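4. Recording your first batch

I do this part with a mug of coffee at my elbow, and I'd suggest you take it just as slowly. You'll want 64 good takes before you bother Numum with any training.

1. Set the table the way you'd set it for breakfast. Don't line things up too nicely!
2. Squeeze the grip all the way shut, then all the way open. Numum uses this to learn your finger travel.
3. Hold still for a moment, press record, and go.

Note: keep both finger markers in view the whole time. If a sleeve covers one, Numum drops the take.

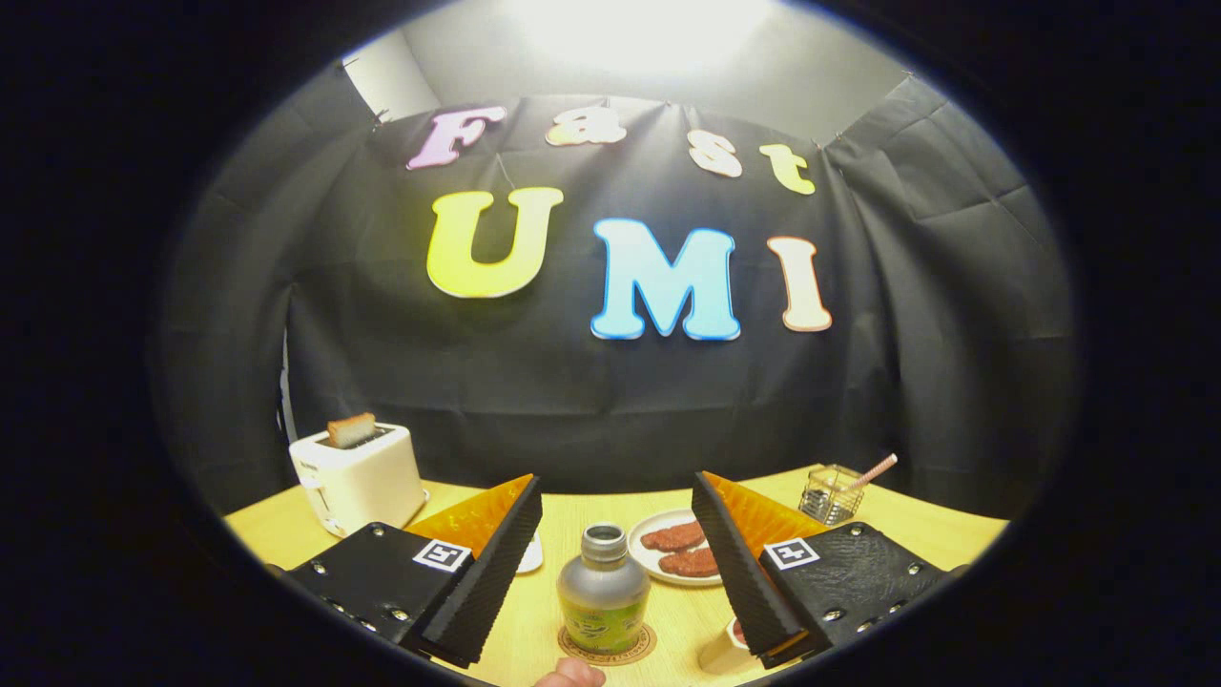

4. Reach, grasp, lift, put down, let go. One motion per take — if you fumble, finish the motion anyway and tag it "fumble" afterward. Montserrat Valcárcel, who tested this chapter for me, deleted all of hers and ended up wishing she hadn't.
5. Move a couple of things before the next take (I shuffle mine every time, even when I'm feeling lazy).

Caution: don't squeeze hard on glass or thin cups. The pads grip better than you'd think.

When you reach 64, open the Kolev tab and hit Check. My first set came back with 69 warnings, so don't panic — see section 5.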